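滨海新区论坛 > 地方时政 > 选区与议事

主题:议会那个“电费听证会”,到底该不该由反对党来牵头?

发帖人:Desmond Haverford
发表于 2021-08-22

各位网友好。中文不是我的母语,我在这里住了九年,如果有的句子写得不自然,请多包涵,也欢迎指正。

我想谈的是Trurunon区的电费问题。大家都知道,区议会在上个月通过了新的电价附加费,每户每月多交37元。理由写的是“线路更新”。我把议会公布的会议记录从头到尾读了两遍,关于线路更新的内容只有一段,没有说更新哪一条线路,也没有说什么时候完工。

现在反对党的三位议员提出,要自己办一场听证会,请居民来讲话。执政一方的意见是,听证会应该由议会的公用事业小组来办,反对党单独办就是“搭台唱戏”。

我的看法是这样:反对党在这个区已经十一年没有执政,席位也一届比一届少,很多人觉得他们没有用处了。可是这一次,愿意把电费的事情拿出来讲的,只有他们。所以我支持他们办。不知道各位怎么想?

2楼 河边老杨
支持。我家住北坡,去年冬天停电停了多少次,数都数不过来。打电话给区里,接电话的人态度很好,就是没有下文。反对党那位女议员倒是来过一次,站在楼下听我们讲了一个多钟头。

3楼 tileo_fan
楼主说反对党“没有用处”,这个话我同意一半。他们上一届在议会里投票,连预算案都投了赞成票,那个时候线路更新的钱就已经在里面了。现在跳出来反对,我觉得不太诚实。

4楼 Desmond Haverford
回复3楼:谢谢您提醒。我去查了一下,预算案里面确实有一项“基础设施维护”,但是附加费是后来另外通过的,两件事情时间上不一样。赞成预算不等于赞成附加费。当然,他们当时没有问清楚钱怎么用,这个是他们的责任,我不替他们辩护。

5楼 Lumbantobing
我说一个可能得罪人的意见。听证会由谁来办,其实关系不大,关键是办完以后有没有约束力。反对党办的听证会,写一百页的报告,议会也可以不看。公用事业小组办的,至少按照议事规则必须在三十天之内答复。你们愿意要热闹,还是愿意要答复?

6楼 河边老杨
要答复也要先有人问啊。公用事业小组今年开了几次会?他们自己的网页上,今年的会议通知是空白的。

7楼 Lumbantobing
回复6楼:空白是因为网页没有更新,不是没有开会。我去旁听过一次,讲的是Wendix路的路灯。旁听席上坐了两个人,我是其中一个。居民自己不去,然后说没有人听他们讲话,这个我不大能接受。

8楼 小店主阿蓉
Lumbantobing先生,开会时间是下午两点,我们开店的怎么去?您退休了当然可以去。

9楼 Lumbantobing
我没有退休。我是请假去的。

10楼 小店主阿蓉
那对不起,我说错了。但是时间的问题还是存在的呀。我店里两个冰柜一个烤箱,电费比别人家多很多,我比谁都想去听。这次附加费写的是“每户”,结果商铺是按电表算的,我有两个电表,就要交两份。这一条在公告里面写得很小,我是收到账单才知道。

11楼 Desmond Haverford
回复10楼:阿蓉,您说的这个情况非常重要。请问您的账单上,附加费是单独一行,还是合并在“其他”里面?如果可以的话,请把那一行的文字抄在这里。

12楼 小店主阿蓉
单独一行,写的是“区域电网附加(表计)”。两个表就出现两次。

13楼 Marcus Crenshaw
我来补充一点数字。我在整理过去两届选举的资料,这个区登记的选民里面,上次补选投票的一共是2,441人。反对党候选人输了82票。也就是说,如果北坡那几栋楼多来一些人,结果就不一样。所以我认为反对党现在讲电费,有选举的考虑,而且是很精明的考虑。这没有什么可耻的,政治本来就是这样。

14楼 tileo_fan
楼上说得直接。我反感的就是这个。用得着居民的时候来敲门,用不着的时候连影子都没有。

15楼 Marcus Crenshaw
回复14楼:那么我请问,执政的一方连用得着的时候都不来敲门,您觉得哪一种好一些?

16楼 tileo_fan
两种都不好。我不想在两个坏的里面选一个。

17楼 Desmond Haverford
请两位不要动气。我理解tileo_fan的心情。我刚来这里的时候,也觉得小党很可怜,后来又觉得它很可笑,现在我的看法比较平。一个党小到只剩三个席位,它能做的事情就是提问题。问题提得对不对,我们可以判断。提问题的动机,我们很难判断,判断了也没有什么用。

另外我下午打了电话到议会秘书处。对方告诉我,按照现在的规定,只要收集到200个居民签名,公用事业小组就必须把听证会安排在晚上举行。这条规定我以前不知道,估计很多人也不知道。

18楼 河边老杨
200个签名不难。我们这几栋楼就能凑出一大半。

19楼 Lumbantobing
如果走签名这条路,我愿意签。这样既有晚上的时间,又有三十天答复的规定,反对党的议员也可以到场发言,谁都不吃亏。

20楼 Marcus Crenshaw
我有一点保留。签名表由谁来保管?如果放在反对党的办公室,执政一方一定会说这是党派活动,然后一个一个去核对门牌号码。十年前关于Wendix路改单行道的时候就发生过,交上去的签名有不少被划掉,理由是“字迹不清”。

21楼 小店主阿蓉
可以放在我店里。我从早上七点开到晚上九点,谁都可以进来。我不是哪个党的,我上次投票还投了执政党呢。

22楼 Desmond Haverford
我觉得放在阿蓉的店里很合适。签名表我可以先写一个草稿,但是请中文好的朋友帮我修改。我写公文一类的东西总是太长。

草稿的第一句我想了几种:“我们,Trurunon区居民,要求就电价附加费举行公开听证。”是用“要求”还是用“请求”?我的词典上说“请求”比较客气,可是太客气了好像又没有力量。
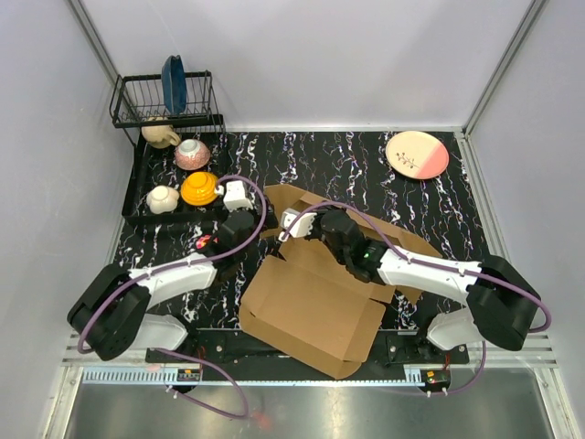
Lumbantobing则认为应该用“要求”,议事规则的原文就是“居民要求”,换成别的词,秘书处有可能拿这个来做文章。他还建议在第一句后面写明规则的条款号码,并且把商铺按电表收费的问题单独列一条,不要和线路更新混在一起写。

24楼 河边老杨
同意列两条。一条问钱用在哪里,一条问为什么两个电表收两份。

25楼 tileo_fan
我还是不看好反对党,但是这张表我会签。有一个条件:表上不要出现任何议员的名字,也不要出现党徽。出现了我就不签,也会叫我邻居不要签。

26楼 Marcus Crenshaw
这个条件很合理。不过请注意,不出现名字,不等于议员不可以签。他们也是居民,也交附加费。

27楼 tileo_fan
以居民身份签可以,签在中间,不要签在第一行。

28楼 Desmond Haverford
好的,我把大家的意见记下来:
用“要求”
写明条款号码
分成两条
没有党徽,没有议员头衔
放在阿蓉的店里

条款号码我明天再打电话确认一次,今天电话里听得不太清楚,我怕记错。如果哪位手上有议事规则的纸本,麻烦看一下关于“晚间听证”的那一页。我在网上找到的版本是旧的,还写着由“电力小组”负责,这个小组早就合并了。

29楼 Lumbantobing
我有纸本,是十月修订以后的。今晚找一找,找到了把那一段打出来。

30楼 小店主阿蓉
请问签名一定要写身份证号码吗?有的老人家不愿意写。

31楼 Desmond Haverford
秘书处说写姓名和住址就可以,不用写证件号码。不过这一点我明天也一起再问。

32楼 河边老杨
住址写到楼号还是写到房号?上次单行道那件事,就是房号没写全的被划掉了。

33楼 Marcus Crenshaw
写到房号。宁可麻烦一点。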